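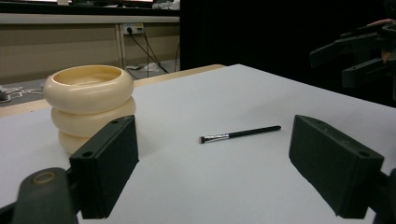
Ticket 327 -- Hedbridge night hunt scores not matching the cards
Status: reopened
Product: Trandent scoring app, club edition

Friday, 9:40 pm
Cast 16 entered from the paper card. Card adds up to 55 plus, app shows 9 minus. Judge and all handlers signed the card. App says "synced."

Support reply
Please clear the cache and sign in again. This fixes most scoring issues.

Our reply
Did that before opening the ticket. Same number. I doubt the cache has an opinion on whether a tree was circled.

Support reply
This may be caused by weak signal in the field. Please re-enter the card on a stable connection.

Our reply
Re-entered at the Bergeron clubhouse on the wired line. Still 9 minus. Then I typed the same card into the old Biltana spreadsheet and got 55 plus on the first try. So the signal theory doesn't hold up for me.

What I did find: if strike points are entered after the tree is marked circled, the app takes them as minus. Enter strike first and the total is right. I tried it both ways twice.

Support reply
Fixed in tonight's update. Closing.

Our reply
Reopening. Update installed, card 16 entered tree first, 9 minus again. Placements stay on paper until somebody at your end runs this card and sends me the total.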